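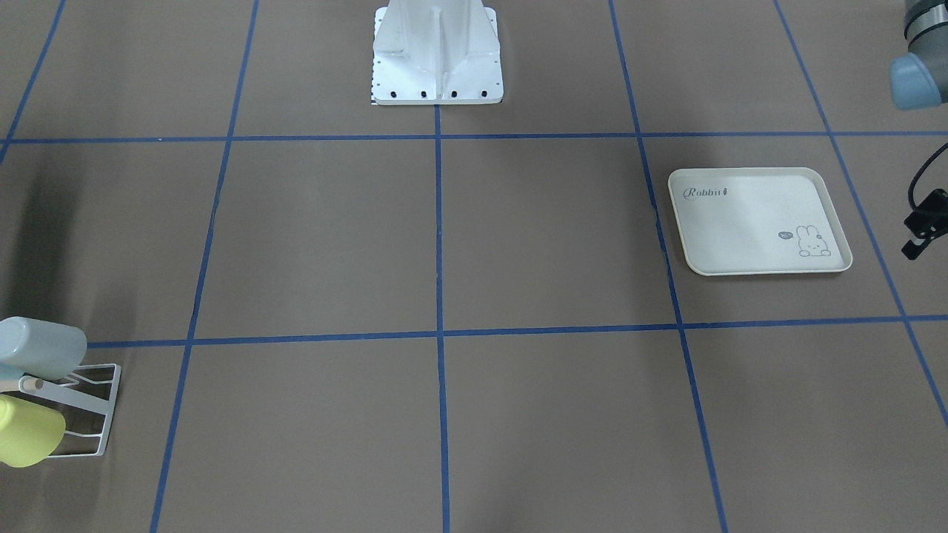

The Monitz County party holds its winter organizing meeting in Anville every January, and this year it let the public in to watch. I live two precincts over from the hall and had run out of excuses. The notice promised a tour of the headquarters, a chance to meet the candidates for county chair and vice chair, and coffee. It also promised a look at the new precinct map, which I had been told was much simpler than the old one. It is simpler the way blue tape on a plain brownish-gray mat is simple: big squares, crisp crosses where the lines meet, and a wrinkle here and there if you get close. My own street sits on one of the wrinkles. I am now in Precinct 30, along with a golf course and half of a cemetery, and I am told turnout is strong.

The doors opened at 9 a.m. on Saturday. Headquarters is the former Rebelo Furniture showroom on the state road, and the party has kept the big front windows and the carpet. Visitors got a sticker that said GUEST. Members got a lanyard. People running for something got a lanyard and a sticker, and could be spotted across the parking lot by their handshakes.

The tour took twelve minutes. We saw the phone room, where the phones were gone but the room had kept the name. We saw the sign storage, which holds yard signs going back five election cycles, sorted by whether the candidate is still speaking to the party. Our guide said the losing ones are kept for the wire stakes. In the back office there is a framed copy of the bylaws, first page only. The full set runs to 42 pages and I was given one to take home. I have read up to the definition of "present."

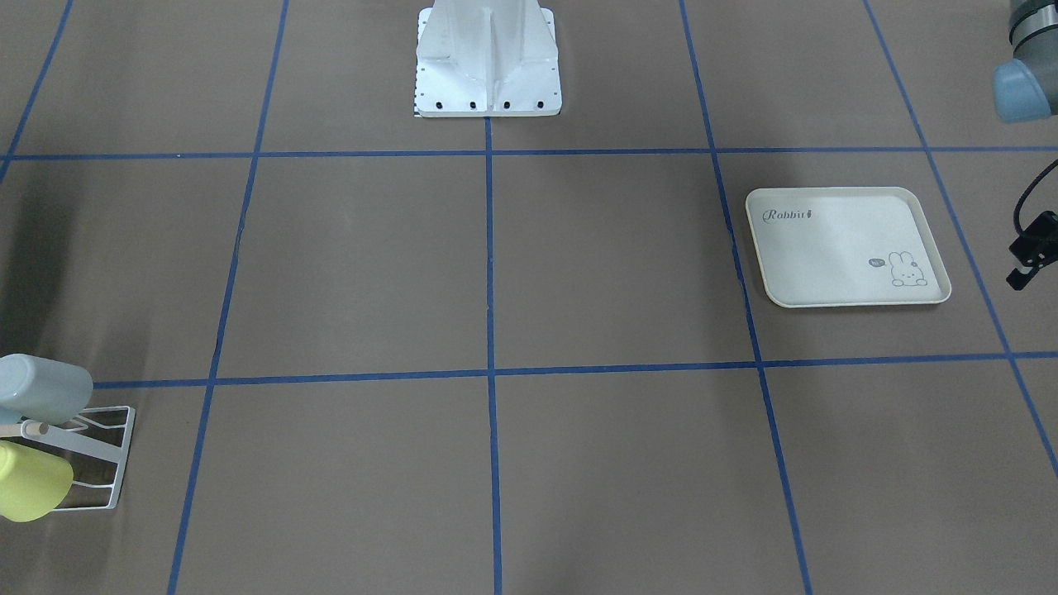

Candidates for vice chair had the longest hour of the day, between the tour and the vote, when everybody was supposed to mingle. I have been to middle school dances with more traffic through the center of the room. The delegates settled in around the edges like the dishes on a bare countertop, the rack of drinkware and its pale blue cup down in one corner, a white tray off to the right, and nothing much in the great brown-gray middle. The Anville people stood by the door. The Stulham people stood by the coffee, having apparently gotten there early. Both vice chair hopefuls had to keep making the crossing, and you could watch them decide what face to wear on the way.

I spoke to both of them. One wants to bring the party into the future, starting with email. The other also wants to bring the party into the future but feels email has been tried. Each told me the race was friendly. Each had a sheet of endorsements, and four of the names were on both sheets. I asked one of the four about it by the coat rack and was told that an endorsement is a way of wishing someone well.

The meeting itself was called to order at eleven and fell out of it almost at once. A Stulham delegate wanted to know if guests could sit in the first two rows, where several of us were sitting. A motion was made, seconded, amended to the first row, and tabled. We stayed put. Then came the minutes from the last meeting, which were read aloud, including the part where the reading of the minutes had been waived.

The finance report was shorter than I expected. The fall barbecue cleared $200, and there was applause. The Lincoln dinner did not clear anything, and there was a pause, and then a question about the centerpieces that I think had been waiting since spring.

Chair was uncontested. Vice chair went to paper ballots, collected in a shoebox with a slot cut in the lid. While the tellers were out of the room we heard from the Stulham club about its bus trip to the state meeting, leaving on a Sunday, bring a cushion. The email candidate won by 2 votes. The loser gave a gracious speech about unity and then asked for the shoebox to be sealed and kept.

I left at half past twelve with my sticker, my bylaws, and three refrigerator magnets. If you want to go next year, a few practical notes. Park behind the tire shop, as the front lot is full of candidates. The coffee is better before ten. The folding chairs on the left side are the padded ones, and the Stulham people know it. Sign the guest sheet if you like, but be aware that it is also the email list, and that as of last week there is someone in charge of it.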